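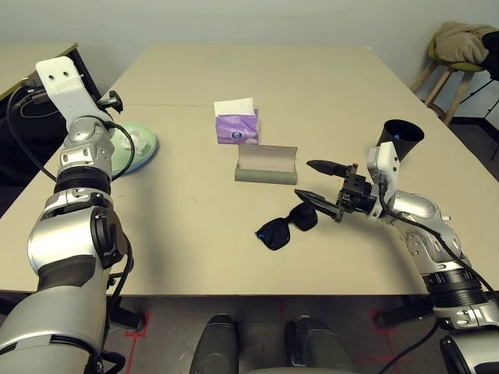 Skollis project: progress report to Gredness, second period
Prepared by Adi Khoo

Summary

Work on the two-armed tidying method continued through May. The main result is that the planner now picks which arm to use, and in what order, without an operator choosing for it. We had promised this for the end of the third period, so it is early. Work on thin and flexible items is behind and will need more time.

Background to this period

In the first period we trained a separate model for each arm. Each one worked well enough alone, but when both arms were near the centre of the table one would often stop and wait for the other, and sometimes both waited. The reviewers asked us to fix this before adding more objects. We agreed, and put the object list on hold.

The new method, which we have been calling Gratalau in our notes, uses one model for both arms. It looks at the head view and both wrist views together and gives each arm a short stretch of movement. It then looks again and corrects. Operators recorded 200 demonstrations for training. We threw out the ones where the operator dropped an item and carried on as if nothing had happened, as the model was learning to do the same.

The table layout was kept plain on purpose. It has a tissue pack, a pale green plate, a black cup and a few smaller things such as sunglasses and a glasses case. Positions change between runs.

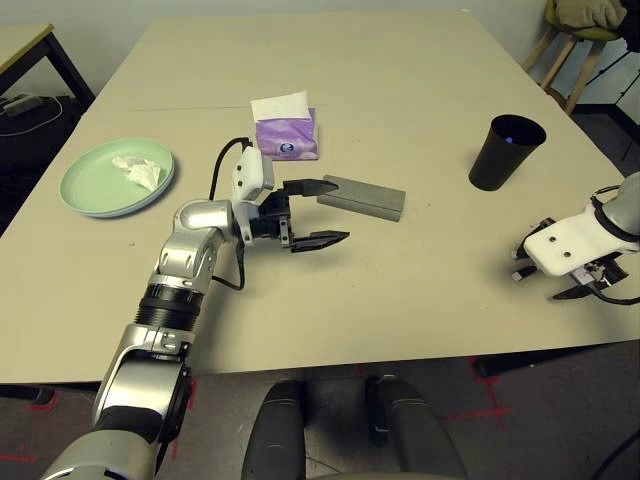

RESULTS THIS PERIOD

We ran 42 scored trials with the new method. A trial counts as a success only if every item on the task card ends up where the card says, with no help from a person. We do not give part marks, although the old method was scored that way early on, so please don't compare these results with the first table in the previous report.

The waiting problem is much reduced. It still happens when an item sits at nearly the same distance from both grippers. The model starts one arm, changes its mind and starts the other. We tried adding a small penalty for switching arms. That helped, but if the penalty is set too high the robot keeps using an arm that can't reach well. The current setting is a compromise and we expect to tune it again once the object list grows.

Rigid items such as the cup are handled reliably from either side. Soft packaging is fine if the gripper closes slowly. The sunglasses are harder. The model prefers to grip them by a lens, which we don't want, and we are recording extra demonstrations to teach it to take the frame.

Thin items remain the weak point. A flat piece lying on the table gives the fingers very little to get hold of, and once it is held it can bend or spring out.

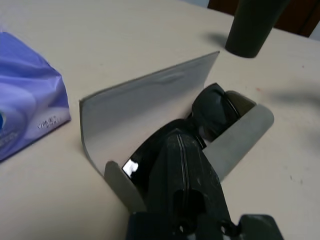 The head view is not much use at that stage, as the hand often blocks the item, so the model has to rely on the wrist view. We are testing a version that gives the wrist view more weight once the fingers begin to close. Early runs look better but there are too few of them to report.

Problems and delays

Replacement fingertip pads from Stojanovska arrived late and we lost 2 weeks of recording time. We used the gap to clean up the training data. There is no change to the budget.

Next period

We will finish the thin-item work, then add new objects in 3 batches with a full set of trials after each one. We would also like to move the thin-item milestone back to the end of the next period and ask for your approval to do so.

Adi Khoo
Project lead, Skollis

7 shares | 2 comments

Comments

mreid: Will the failed trials be released as well? Our group would find those more useful than the good ones.

Adi Khoo: Yes, they go out with the rest at the end of the project. The dropped demonstrations too, in their own folder.

Contact | Copyright Skollis project | Back to top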